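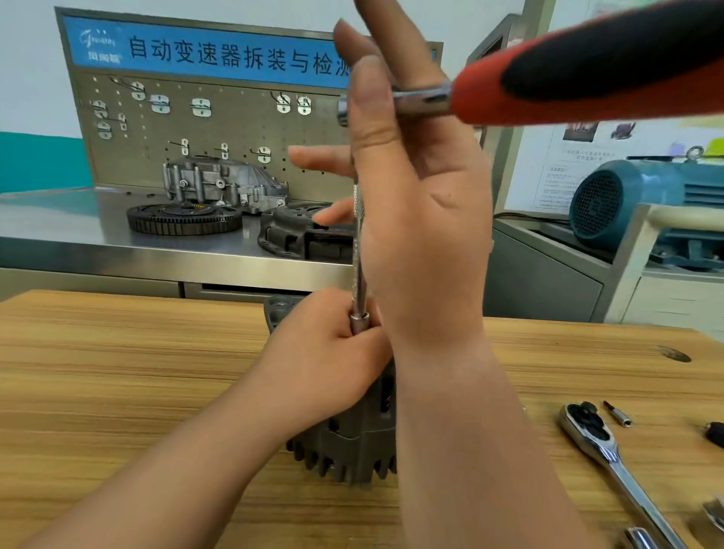

Caring for a Socket Set

Wipe every socket before it goes back in the case. Grit packs into the square drive and keeps the next tool from seating. An old cotton T-shirt works better than paper towels.

Store sockets by drive size first, then by length. Wilmer Ríos paints a stripe of nail polish on his metric ones, and it has lasted since March.

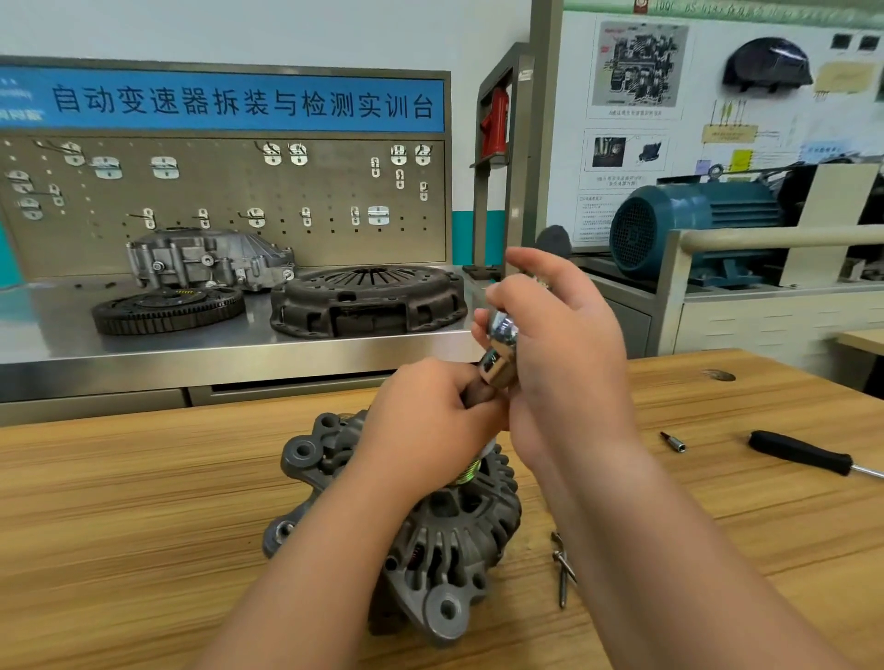 Can rusty sockets be saved?
Light rust comes off after a night in white vinegar. Rinse, dry right away, and rub with a little oil. Throw out any socket with a crack.

Ratchets need oil too, but very little. Put two drops behind the selector lever and work it back and forth. Too much oil collects dust.
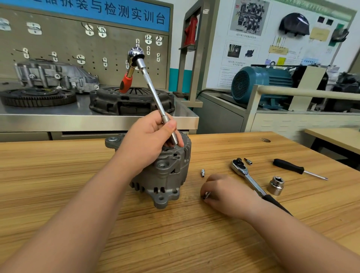
If the ratchet still slips after that, take off the back plate and look for worn teeth. Repair kits are cheap and take five minutes to fit. Lay the spring and pawl on a white rag in the order they came out.

Rubber grips get sticky with age. Wash them with dish soap and warm water. Keep solvents off them.

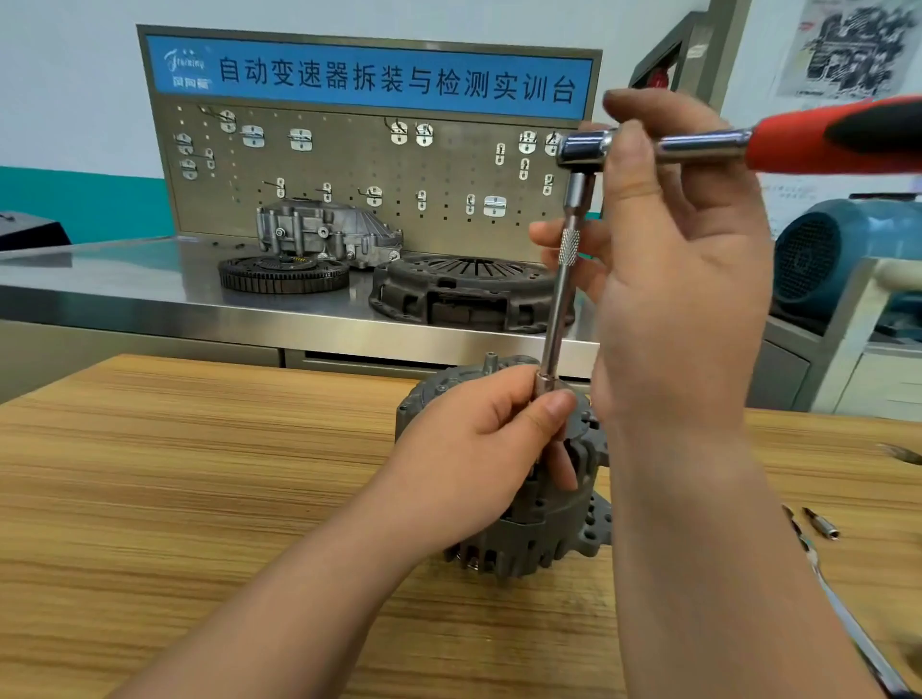 Let the grips dry overnight before closing the case, and leave the lid open if the garage is damp. A packet of silica gel in the bottom tray helps. Change it twice a year.

Percy Urrego, 2018-05-28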